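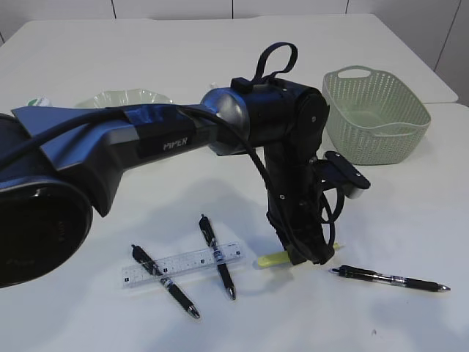
*1 min read*

# Firklow Bench Cell

The Firklow is a tabletop arm station for sorting and packing small stationery: pens, highlighters, rulers. It fits on a standard packing bench and runs next to people who are packing by hand.

**What changes for staff**

At our Fladamton site, packers used to sort returned desk supplies for most of a shift. The arm now takes the sorting. Packers check the finished kits, clear stopped picks and set out the next batch -- work that used to wait until the end of the day. Each operator gets 30 minutes of training on start, stop and reset.

**Details**

- Bench space: 80 x 65 cm
- Arm: PiPER, with gripper and wrist camera mount
- Small items can lie flat at any angle
- Order code: Skedden 293

Bins and bowls are not included. Keep the cable clear of the pick area when you move the arm.

Lead times have been longer than usual from August on. For a site visit, contact the Asante sales desk -- please have your bench measurements ready.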